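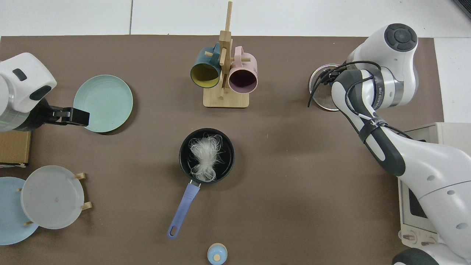 The planner at Dirnov holds no script for the table. It keeps a list of objects, each with a pose and a confidence value, and rebuilds that list every time an arm stops moving.

Glass is the awkward entry. A depth camera tends to see straight through a lid and report the mat, so the perception module, written by Araba Nutsugah, ignores depth inside any region marked transparent and fits an ellipse to the rim. She trained the rim detector on 2,069 hand-labelled views. Lids, she says, were worse than tumblers.

Two arms add a scheduling problem. Přemysl Kopecký's first version locked the whole workspace whenever either arm moved. The current one reserves swept volumes, checked every 800 milliseconds, and lets the second arm start as soon as its own volume is clear. Over 284 logged runs in May, most of the remaining stalls came from cable clearance, which the collision model still treats as a fixed margin around each link. Kopecký is replacing the margin with a coarse cable model. It compiles, but it is too slow to run live.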